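Corporate bond trade "affirmed" but the other side says they never saw it

Posted in: Trading Operations > Fixed Income > Post-trade

sitthorpe_desk

I do middle office for a small credit fund. We started sending bond orders through an electronic platform in April, and before that everything was done by phone and chat. Most of it goes fine. My problem is with trades that were agreed over chat and then entered on the platform afterward so that they get processed with everything else.

Last month we had 243 tickets. All the ones that started as a request for quote on the platform matched by themselves. Of the ones entered afterward, 6 are showing as affirmed on our side, but the dealer (Carbone) says they are sitting in a pending queue and were never accepted. Two of those have now gone past settlement date. Our custodian is asking who is going to pay the fail costs.

What I want to know is whether "affirmed" on our screen means the dealer has agreed to the details, or only that we have. The user guide uses affirmed, confirmed and matched as if they were the same word. I also want to know if there is a normal way to stop this from happening, other than calling the dealer after each one.
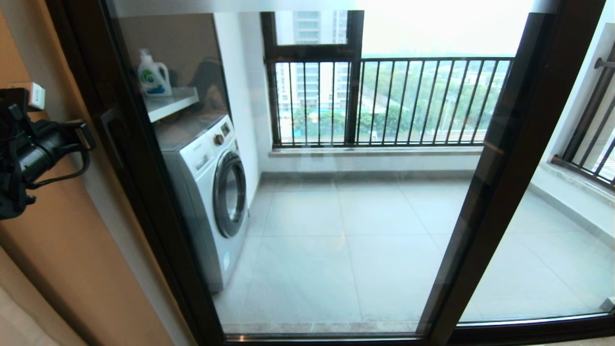 I should add that the price and size agree on all of them. I checked our order system against the chat log line by line. The only difference I found is that Carbone uses a different account code for one of our sub-funds, but that affects only 3 of the trades, so it can't explain the others.

Edit: we are on the Skorholm order management system, connected by FIX. The trades are entered by hand on the platform and then come back down to us.

9 comments hidden

wesberg_backoffice

On most setups I have worked with, the status you see is your own status. When your side enters a trade after the fact, the system takes it that you agree with it, so it marks it affirmed for you straight away. The dealer then gets a message and has to accept it. Until that happens you don't have a matched trade, whatever color the row is on your blotter.

Look for a second status field. It is often left off the default view. Ours was called counterparty status, and once we added that column the pending ones were easy to find. If your order system only takes in one status from the FIX message, ask Skorholm support which field they map. They may be able to send both down to you, and then you can build an alert from it.

On the account code, I would fix that first even though it only covers some of them. A dealer system will usually park a trade it can't allocate, and nothing goes back to you to say so. Ask Carbone for the full list of accounts they hold for you and compare it with your own list. It is worth checking the settlement instructions at the same time. We found an old custodian on two of ours, and they had been wrong for a long time without causing trouble because those accounts hardly traded.

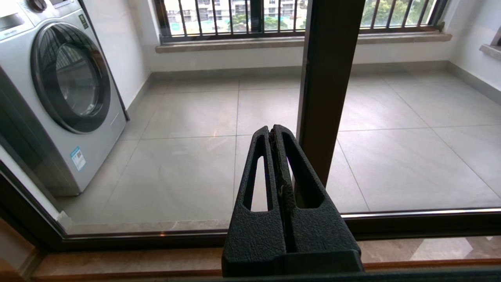
For the remaining trades, check what time they were entered. Some dealers run a cutoff, and anything that arrives later goes into a manual queue which a person has to clear the next morning. If all of yours were typed in at the end of the day, that is a likely cause. We now have a rule that a chat trade is entered within the half hour and not saved up until after the close.

As for the fail costs, read the terms you signed with the dealer. In my experience it depends on who could have fixed the problem and when they were told about it. Send them the chat log with the times on it. Do it in one email per trade, since a single email covering all of them tends to get answered for the first one only.

bondclerk8

Same thing happened to us with a different dealer. It was the cutoff. Call them.

muni_and_credit

I agree with most of the long answer but not with the part about the alert. We had one and it went off all day, because every trade is pending for a few minutes while the dealer looks at it. People stopped reading it inside a week. What worked better was a report run at 4:30 p.m. that lists anything still pending from that day. It is usually around 8 lines, and one person calls them through before going home.

Also, if the platform lets the dealer send the ticket and you accept it, try asking for it that way around. Then the account code comes from their side and you can see right away if it is wrong. Not every dealer will agree to it. The larger ones mostly did when we asked, and the smaller ones said they didn't have the staff.

One more thing to check is accrued interest. You said price and size agree, but if the settlement date was entered one day off, the accrued will be different and so will the net money. Some systems hold a trade for that and some let it through within a tolerance.

Related in Fixed Income

Allocating a block trade across sub-funds after execution
Who sends the settlement instruction when the custodian changes mid-month?
Sitthorpe user group: notes on FIX status fields
Difference between a cancel and a cancel/correct on a bond ticket
Dealer wants to charge for a fail under the minimum claim amount
Skorholm blotter: how to add hidden columns
Odd lots and minimum denomination rejections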